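Igwe Tableware Hire — Frequently Asked Questions

Page last changed: Wed 16 January

Please read this page before you write to us. Most of the questions we receive by e-mail are answered already, and you will have your answer faster. If you do not find it, the contact is at the bottom.

Who can borrow from you?

Any person or group who lives or works in Jusstead or Ineck. You do not need to be a club. Many of our borrowers are parents who make a birthday party, or neighbors who eat together in the street in summer. Schools may also borrow, but they must send the request with the name of one adult who is responsible.

What does it cost?

Small orders, up to 16 place settings, are free. Bigger orders have a fee, and the fee depends on the number of days. We tell you the amount when we confirm. We also take a deposit of $100 for every order, small or big, and you get it back when the boxes are returned complete.

Can I pay the deposit in cash?

Yes, at pickup. We also accept a check. We do not take cards, I am sorry for this, the machine is too expensive for the number of payments we have.

How early must I reserve?

Two weeks is good. For the end of November and for all December please write one month before, as everybody wants the same weekends. If you are late, write anyway. Sometimes another person cancels.

What is one place setting?

One plate, one bowl, one cup. Forks, knives and spoons are packed separately and you must ask for them in your message. Napkins and tablecloths are not part of the hire.

How many settings do you have in total?

At the moment 203. It is not possible to give all of them to one order, because we keep a part back for small requests. If you have a very large event, ask us and we will also ask the parish kitchen in Inditz, which has its own stock and lends to us when it can.

Can I choose the colors?

You can say a wish, but we do not promise. The pieces were bought in different years and the colors are mixed in the boxes. If you need everything in white for a wedding, we are not the right place for you. For children the mixed colors are very practical, every child remembers which cup is his.

Can I use the pieces in the microwave?

No. Please heat the food in your own dish and serve it after. We had bowls which came back with a soft bottom, and they do not stand straight anymore. 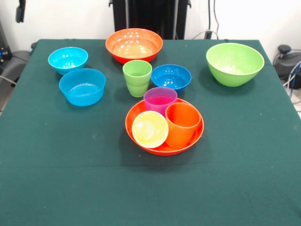 Do I have to wash everything before I return it?

Yes. Wash with warm water and normal dish soap, then dry with a towel. Please do not use the rough side of the sponge. Tomato sauce and curry leave a color if they stay overnight, so rinse the bowls the same evening — the full washing can wait until the next day.

May I use a dishwasher?

Yes, but only the top rack and the short program. Do not put the pieces close to the heating element.

What happens if I break or lose something?

Tell us when you return the box. For one or two pieces we do not charge. From the third piece we take $4 for each from the deposit. We do not need to see the broken piece, you can throw it away at home.

How is the box packed?

Bowls go inside each other, the largest at the bottom, and cups are stacked on the side. There is a paper list under the lid. Please check it when you take the box and again when you bring it back, and write your initials both times.

Where do I pick up and return?

At the side door of the old library in Jusstead. Pickup is on Friday between 5 and 7 in the evening. Return is on Monday at the same hours. If these times are impossible for you, we can arrange another one, but please ask before and do not leave the box in front of the door. It rained into one already.

Do you deliver?

No. One box of 16 settings fits in the trunk of a small car. You can also carry it on the bus, but it is not comfortable.

Can I extend my loan by one day?

Only if there is no order after yours. Write to us as soon as you know.

Do you accept donations of tableware?

We accept plastic bowls, plates and cups in good condition, without cracks and without deep scratches. We do not accept glass or ceramic. Please send a message first with the number of pieces.

Who answers the messages?

Fatima Eze. She reads the mail on most evenings — please allow two days for the answer. Use the form on the contact page and write your date, the number of guests and your telephone number.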